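Nendent Asks What a Made Bed Is Worth, and Declines to Guess

KANIA, August

Nendent, the bedding label owned by Lapointe, today published the results of its spring bed-making trial along with a plain statement of what the trial did not show. The company had hoped to report that its Kulano sheet makes a bed faster and leaves it smoother. It is not going to say that.

The trial covered 300 bed changes, 100 of them with the Kulano sheet. The rest used ordinary flat and fitted sheets bought at retail. Beds were changed by pairs working from opposite sides, on wide frames with upholstered headboards, the kind that leave very little room for a hand at the top corners. Times for the Kulano sheet were slightly better. Nendent believes most of that gap came from practice, as the Kulano changes were done last.

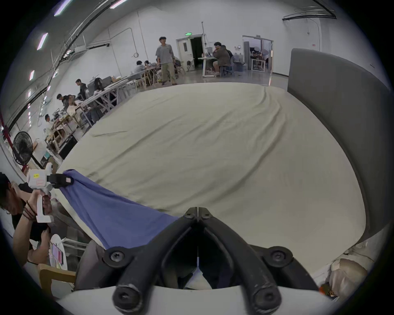 Smoothness was harder still to pin down. The bedding trade likes the phrase "wrinkle free," and Nendent has used it in past catalogs. After reading through 991 comments from buyers, the company is dropping it. A light-colored sheet pulled across a wide mattress will show diagonal creases if one corner is tighter than the other, whatever the label says. Buyers had been telling the company so for years, some of them at length.

The new packaging will say only what size mattress the sheet fits and how to wash it. The old claim that a bed can be made "in one easy motion" also goes. Anyone who has tried to get the last corner down without popping the first one loose will know why.

Nendent remains unconvinced by several other ideas now being sold to shoppers, among them corner straps, sheet sprays and color-coded hems. None were part of this trial, and the company has no plans to offer them until somebody produces numbers it can check.

The Kulano sheet stays on sale at its current price. Stores holding older packaging may sell through what they have. A summary of the trial, including the timings that did not favor the product, is available from the Nendent press office on request.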